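3.2 O que se pode e o que não se pode concluir das paredes neutras

A afirmação de que superfícies claras e lisas favorecem a concentração aparece com tanta frequência na literatura sobre ambientes de trabalho que poucos autores se dão ao trabalho de citar uma fonte primária. Seguimos a cadeia de referências de trás para diante e chegámos, na maior parte dos casos, a textos de divulgação, a catálogos de fabricantes de revestimentos ou a outros artigos de revisão que remetiam uns para os outros. O relatório de Ogura e Aoki, o mais citado do conjunto, não mediu concentração. Mediu a preferência declarada dos participantes perante amostras de cor impressas em cartão, o que é uma coisa bem diferente.

Convém dizer isto logo no início da secção, porque o nosso próprio estudo nasceu de uma encomenda que dava o efeito por adquirido. A empresa Trondier pretendia saber qual dos cinzentos do seu mostruário "rendia mais". A pergunta pressupõe que algum deles rende. Aceitámos o inquérito na condição de podermos publicar os resultados qualquer que fosse o seu sentido, e é nesse espírito que apresentamos os dados.

Foram recolhidas 293 respostas válidas em três edifícios de escritórios, designados aqui por Nolik, Kaijage e Flestotgate. Cada participante preencheu um questionário sobre distração, fadiga visual e satisfação com o posto, e realizou uma tarefa de revisão de texto com 3000 palavras, na qual tinham sido introduzidos erros ortográficos. A variável de interesse era o acabamento da parede mais próxima do posto: cinzento-claro mate, branco acetinado ou cor saturada. A Figura 3 ilustra o tipo de fundo que classificámos como cinzento-claro mate, com junta vertical escura entre painéis e tampo branco adjacente.
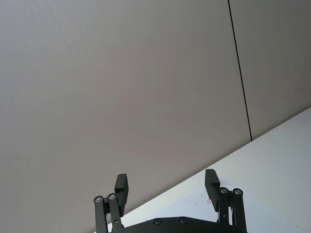
Grupo de Investigação em Ambientes de Trabalho e Perceção

Figura 3. Parede cinzento-clara mate, sem sinalética, junto a um tampo branco.

À primeira vista, os números agradam a quem encomendou o trabalho. Os participantes sentados junto de paredes cinzentas declararam menos distração do que os restantes, e a diferença mantém-se quando se controla a idade e a antiguidade no posto. O problema começa quando se pergunta quem se senta onde. No edifício Kaijage, as paredes cinzentas encontram-se quase exclusivamente em salas fechadas e as saturadas nas zonas de passagem, perto dos elevadores e da copa. Uma pessoa que se diz menos distraída numa sala com porta não nos está a falar necessariamente da parede.

Restringimos então a análise aos 103 participantes que trabalhavam em salas fechadas, nos três edifícios. A diferença na distração declarada reduz-se até deixar de se distinguir do ruído. Na tarefa de revisão, o acabamento da parede não prevê nem o número de erros detetados nem o tempo gasto. Tamura, que conduziu a codificação das respostas abertas, assinala que a palavra "parede" quase não surge nelas. Surgem, isso sim, o ar condicionado, as conversas telefónicas dos colegas e a altura da cadeira.

É possível objetar que o efeito seja pequeno e que a nossa amostra não o consiga captar. A objeção é legítima e não temos resposta definitiva para ela. Notamos apenas que os defensores do efeito não costumam descrevê-lo como pequeno. Swanson fala de um ganho "imediatamente percetível", expressão difícil de conciliar com uma diferença que só apareceria numa amostra muito maior. Ou o ganho se percebe, e nesse caso deveríamos tê-lo encontrado, ou não se percebe, e a recomendação prática perde boa parte do interesse.

Uma segunda objeção, levantada por Ismail na discussão de uma versão preliminar deste texto, diz respeito à classificação dos acabamentos. A categoria "cinzento-claro mate" reúne superfícies que variam de tom consoante a luz e a distância, e mesmo numa parede uniforme se notam ligeiras gradações. A distinção entre cinzento e branco, tão nítida no mostruário, torna-se discutível ao fim da tarde. Dois codificadores independentes discordaram várias vezes sobre a mesma parede. Preferimos reportar a discordância a resolvê-la por decreto, mas reconhecemos que enfraquece qualquer conclusão, incluindo a nossa.

Resta a questão das juntas. Alguns manuais recomendam escondê-las, com o argumento de que uma linha escura vertical "puxa o olhar" e interrompe a leitura. Não encontrámos um único ensaio que o tenha testado em condições de trabalho reais. O nosso questionário incluía um item sobre linhas e arestas visíveis a partir do posto, e as respostas não se associam a nenhuma das medidas de desempenho. O item era único e mal formulado, pelo que não lhe atribuímos grande peso. A secção seguinte trata do ruído, para o qual dispomos de medições próprias em cada sala.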